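Subject: Re: [droleck-users] Gripper fault closed as fixed in 3.3 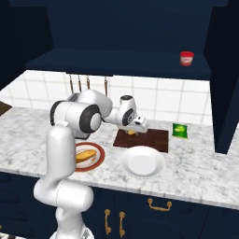 Kitchen task in the simulator, gripper over the yellow object on the cutting board.

Replying on the list and not in the tracker, as the ticket was closed before I got a chance to add to it.

On Monday, March 3, 2025, the Brastosell support desk wrote:

> Hi all,
>
> We have closed the "fingers report closed while open" ticket. The cause
> was a timeout in the Droleck grasp module. When the arm came down over a
> small item near a surface, the contact check could return early and the
> controller would carry on as if it had a grip.
>
> The fix is in the new build. We ran the kitchen task 567 times in
> simulation and saw no repeat of the fault. Sites can go back to normal
> speed once they have updated.
>
> Please reply if you have questions.

I have a few.

The picture at the top is the same kitchen task, at the point where the trouble starts for us. The hand is just above the board with both fingers pointing down and the yellow thing is right under them. If the contact check comes back early at that height, the arm thinks it is holding something, lifts, and swings over to the drop point with nothing in its fingers. In the simulator that costs you a failed run. On our bench at Skukadine it meant the fingers opened at full speed over a plate that already had something on it, and then the arm went back down for a second try from the wrong starting position. It hit the board hard enough to trip the joint limit.

We logged 13 of these before we pulled the arm out of service. All of them were on the real bench. I went back through our simulated runs on the old build, the one that is supposed to have the bug, and could not get the fault to show up there either. So I'm not sure what a clean set of runs on the new build is meant to tell me. If the old build passes the same test, the test is no good for this fault.

My guess, and it is only a guess, is that the timeout is real but is the smaller half of the problem. The simulator gives you perfect contact. Our finger pads are worn, the sensor behind them drifts through the day, and by late afternoon the reading at rest is close to the threshold. Most of our bad picks came after lunch. A timeout wouldn't care what time it is.

What I would like to see before anyone turns the speed back up:

The same simulated task on the old build, with the failure count. If it is zero, please say so in the ticket.

Runs with noise and drift added to the finger sensor. The Kanagaratnam bench settings have a drift profile in them already, so nobody has to write one from scratch.

A check after the lift. Look at the finger gap before the arm leaves the board and stop if there's nothing between them. We asked for this last year and were told it would slow the cycle down. It would. I can live with that.

Some word on what happens to the second try. Even if the grip check is fixed, the arm should not be allowed to go back down without homing first. That part of the fault isn't mentioned in the note at all, and it's the part that could hurt someone reaching in to tidy the counter.

I'm not trying to be difficult. I did install the new build on our spare controller and it starts up fine and the log messages are clearer than they were. But "no repeat in simulation" is being read on this list as "safe to run", and two people have already written to me off-list asking if they can take their guards down. Please don't. We are keeping ours up and staying at the reduced speed until at least April.

Could the ticket be reopened in the meantime? If it has to stay closed for your own bookkeeping, I'll file the homing problem as a new one and link the two. Our 13 logs are zipped and ready to go, but they are too big for the list, so tell me where you want them.

One more small thing – the release notes still list the old default for finger force. I checked the config file and it has changed. If that was on purpose it needs to be written down, and if it wasn't, that's another reason to hold off.

Skukadine bench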